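Coat rack

A coat rack, also called a coat tree, hat stand or hall tree depending on who is selling it, is a piece of furniture for hanging outer clothing, hats and bags. The free-standing kind has a central post, a base and a number of arms or hooks near the top. The names are used loosely. Dealers will say that a hall tree must have a seat or a mirror and that a hat stand must have pegs set above the coat hooks, but old catalogs do not bear this out, and the same item can appear under three names in a single price list.

Origins

Popular accounts like to trace the coat rack to one inventor or one royal household. None of these stories comes with a source that can be checked. Wall pegs are certainly older than free-standing racks, and it seems safest to say that somebody, probably in many places, fixed pegs to a post when there was no suitable wall. Claims that the form was "perfected" in any given decade should be treated as advertising.

Construction

Racks are made of wood, metal, plastic or a mix of these. Metal racks generally have hooks bent from rod or tube, with the ends closed off by a knob, ball or rolled tip. The knob spreads the load on the cloth and makes it less likely that a point will push through a collar or the crown of a hat.
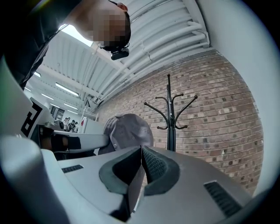 The weak part of nearly every design is the base. A rack loaded evenly will stand well enough, but coats are rarely hung evenly, and a single wet overcoat on one side can tip a light model. Makers respond with wider feet or a weighted disk. Both help. Neither does what the packaging tends to promise, and printed load limits deserve a second look, as they often assume that every hook carries the same weight. The Plondport pattern, a metal rack sold to offices and workshops, was listed with a limit of 68 pounds, with no word on how that weight was to be spread.

Hook arrangement

Hooks may be set in one ring or in 2 tiers. The tiered layout is said to keep hats clear of coats. In practice the lower tier fills up with bags, and the hats end up wherever there is room. Fanned hooks, which leave the post at different angles, give more usable space than a plain ring because neighboring garments do not hang on the same line. An odd number of hooks is sometimes described as more stable. There is no good reason to believe this.

Hats and caps

The hat stand proper was built for stiff hats, which could sit over a broad peg without losing shape. Soft caps are a different matter. A baseball cap can be hung by the rear strap opening, by the inside of the crown, or over the knob by its sweatband. Collectors argue at length over which is correct. Hanging by the crown is blamed for a dent near the top button, though a cap with a firm front panel shows little change and an unlined one will slump however it is stored.

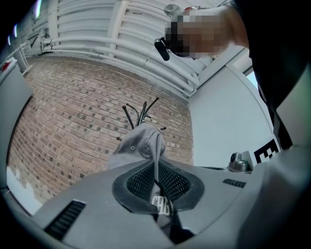

A gray baseball cap at the hooks of a black metal coat rack, with a red brick wall behind.

Laimutė Uibo, who wrote the short handbook Hooks and Pegs for the furniture repair school at Vondale, advised hanging caps on the highest free hook and leaving the outermost ones for coats. She admitted that she had not tested this. Later guides repeat her advice as settled fact, usually without the admission.

Placement

Racks are usually put near an entrance, against a wall or in a corner. A corner gives some protection from tipping but makes the rear hooks hard to reach, so a rack with 10 hooks may really offer six or seven. In large rooms with hard floors, such as converted workshops, a rack is often left standing a little way out from the wall, where all sides can be used - and where it is also more likely to be knocked.

Named designs

The Urbonaitė stand, with its hooks in a loose spiral, is often called a classic. It was made in small numbers, and most of the pieces now offered under the name are copies of uncertain age. The Brodisetti folding rack was advertised as holding 100 hats. The surviving leaflet does not say what kind of hats, and no photograph of a fully loaded one is known.

See also: Clothes valet; Hat box; Umbrella stand; Wall hook

This page was last edited on June 26, 2025.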